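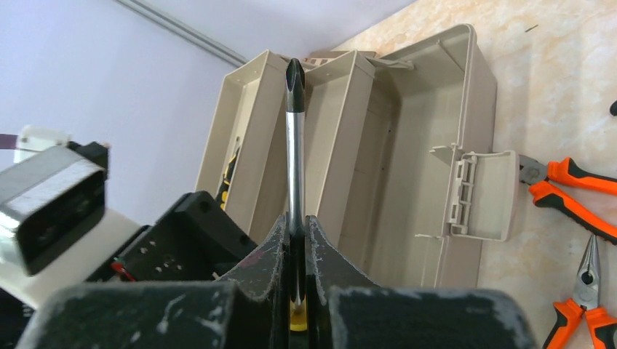

Posted by the Marulanda project office
Filed under: Progress reports, Defence training | October

Progress report to the program funder: air defence exercise support, second reporting period

We are very pleased with where this period has ended up. When we wrote last, the Plema training package existed mostly as slides and a long list of things to sort out with the range. It has now been through a full exercise week with two visiting flying units, and the ground controllers who used it have asked to keep it. We couldn't have hoped for a better first outing!

Exercise week

Zukano hosted the week at its inland airfield, with the simulator centre at Arix linked in for the evening sessions. We had planned 15 sorties with our package running alongside and finished with 19, thanks to two mornings of very clear weather and a ground crew who turned aircraft around faster than the schedule allowed for. Every sortie was recorded from the controllers' side, so we have radio, radar picture and decision log lined up on the same clock. The last period's trial had only the radio, and the difference in the debriefs was huge.

The scenarios were the four agreed with you in the plan: a single unidentified aircraft, a pair arriving from different directions, a civil flight with a failed transponder, and a large mixed raid. The civil flight scenario got the best discussion by a long way. Controllers kept coming back to it at breakfast, and one of the visiting units has written its own version to take home.

Controller training

We trained 41 controllers over the period – well up on our target of 30. The extra places came from splitting the classroom day in two and running the second half at 4 pm, when the night shift could come in before work. We'd like to keep doing that. The afternoon groups were smaller and asked more questions, and people from the two shifts hardly ever get to train on the same material.

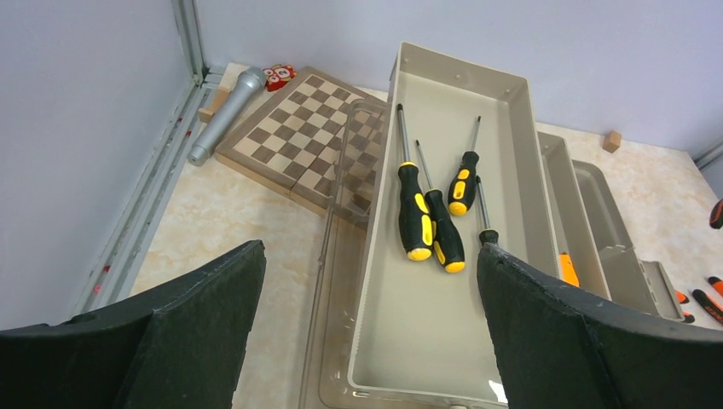

The handbook that goes with the course is in its third draft. Controllers told us the section on handing a track from one sector to another was too long and used terms that the visiting crews say differently, so we have rewritten it with both sets of words side by side. The radio phrase cards were a favourite and we've had to reprint them. A French version of the cards is being checked now and should be ready early in the next period.

What was harder

The link between the airfield and Arix dropped out during the second evening and stayed down for most of the session. The local team carried on with a paper plot, and they did it well, but the simulator crews sat idle and we lost the mixed raid for that night. The fault was traced to a setting at our end that should have been caught in rehearsal. It has been fixed, and a full link rehearsal is now on the checklist for the day before any exercise.

Fuel booking also gave us some grief. The visiting units order by weight and the airfield by litres, and on the first morning one order went through with the wrong unit. It was picked up before fuelling and the flight left late. Both figures now appear on the form.

We are behind on the noise survey for the towns under the eastern approach. The equipment arrived after the flying had begun, so we only have readings from the second half of the week. We would rather repeat the survey properly at the next exercise than report on half a set, and we ask for your agreement to move that item into the next period.

Budget

Spending is within the approved total. Travel came in under, as one unit brought its own transport, and printing went over because of the handbook drafts and the cards. We ask to move the travel saving across to printing and to the link rehearsal. No new money is requested.

Next period

Two things are at the top of our list. The first is the shorter refresher course for controllers who took part this time, built from the recordings while they are still fresh in everyone's mind. The second is the winter exercise, where Zukano has offered us a longer block of airspace and the chance to run the mixed raid after dark. We're really looking forward to that one.

The recordings index, the attendance sheets and the current handbook draft are attached, along with the revised fuel form. The French cards will follow once the check is done.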